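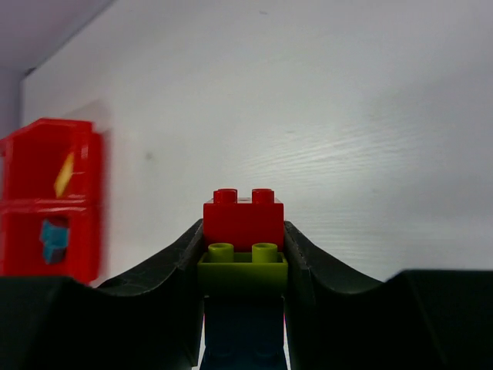 Berkholm, caja de ladrillos básicos: ajuste, color y tolerancias

La caja básica de Berkholm se vende como juego de ladrillos de encaje para uso doméstico y de aula. Incluye 80 piezas en formatos 2x2, 2x4 y 1x2, sin placas, sin ruedas y sin piezas especiales. No trae manual de montaje, solo una hoja doblada con el inventario. He trabajado con ella durante 11 semanas y la he comparado con una bolsa de Motomum que ya tenía en el taller, de formato equivalente.

Presentación

Caja de cartón con tapa de solapa y una bolsa interior única. Las piezas llegan mezcladas. La bolsa no tiene cierre, de modo que una vez abierta hay que buscar otro recipiente. La caja sirve, pero la solapa cede pronto en los pliegues; la mía se rajó en el primer mes. El inventario coincidía con el contenido, salvo por un 1x2 blanco de más.

Color

Rojo, verde lima, azul marino, blanco y amarillo. El rojo es el mejor resuelto: tono vivo, brillo uniforme y ninguna veta apreciable. El verde tira claramente a amarillo y cambia bastante según la luz; en las caras en sombra se va hacia el oliva. Quien quiera combinarlo con un verde de otra marca tendrá dificultades. El azul marino es muy oscuro y, con iluminación artificial floja, cuesta distinguir el borde entre dos piezas contiguas. Para clasificar por color en una bandeja oscura es un inconveniente real.

El blanco presenta diferencias leves de tono entre piezas. No afecta al uso.

Acabado

Superficie brillante en todas las piezas. Las aristas están bien definidas y no cortan. El punto de inyección es visible en algunos 2x4, en el lateral corto, como una marca circular que se nota con la uña. En los 2x2 no lo he encontrado. Las huellas se marcan mucho sobre el rojo y el azul; un paño de microfibra las retira sin dejar rastro.

Ajuste

Aquí está la parte que más interesa. Montados entre sí, los ladrillos de Berkholm encajan con una presión media y constante. El 2x2 sobre 2x4 entra recto, también en posición desplazada, con una fila de tetones libre delante. Una torre de 2x2 aguanta el levantamiento por la pieza superior sin soltarse, siempre que el apriete se haya hecho a fondo. Con apriete parcial falla antes por la unión inferior, cosa habitual.

La separación exige algo más de fuerza que en Motomum. Dos 2x2 apilados se despegan bien haciendo palanca por una esquina; tirando en vertical, cuesta. Piroska Halász, que utiliza el juego en su aula de primaria, me comentó que los alumnos más pequeños piden ayuda con los 2x4 totalmente superpuestos y con casi nada más. La caja no incluye separador y debería.

Mezclados con Motomum, el resultado es desigual. Berkholm encima de Motomum ajusta bien. En el orden inverso queda una holgura perceptible al mover la pieza superior con el dedo. Tres ladrillos no dan problemas; en paredes largas la desviación se acumula y la última hilada ya no cierra.

Desgaste

Para forzar el uso repetí 70 ciclos de montaje y desmontaje sobre las mismas tres piezas, siempre a mano y siempre en el mismo orden. La retención bajó durante los primeros ciclos y luego se estabilizó. No aparecieron grietas ni blanqueo por tensión. Los tetones conservaron el canto, aunque en las piezas oscuras se aprecian rozaduras finas en la cara superior.

También lavé una parte del lote con agua tibia y jabón neutro. Sin cambios de color ni de ajuste. El agua se queda retenida en los huecos inferiores y conviene secar las piezas boca abajo, con los tetones hacia la mesa, y girarlas después.

Limitaciones

El surtido es corto en 1x2, y eso se nota al trabar muros: enseguida hay que rematar las esquinas con 2x2 y se pierde el aparejo. Tampoco se venden formatos sueltos. Escribí a la tienda, Standevlow, y la respuesta fue que por ahora solo distribuyen la caja completa, con una reposición prevista para julio.

El precio es algo superior al de Motomum. La diferencia se justifica por la regularidad del encaje si se va a construir en altura. Para clasificación, conteo o series de color, la bolsa de Motomum cumple igual y sus piezas se separan con menos esfuerzo.

Valoración

Ajuste: muy bueno dentro de la marca, mediocre en mezcla.
Acabado: bueno.
Color: bueno, con reservas en el azul marino.
Surtido: insuficiente en piezas pequeñas.
Embalaje: malo.

Myroslav Skoryk
12 de abril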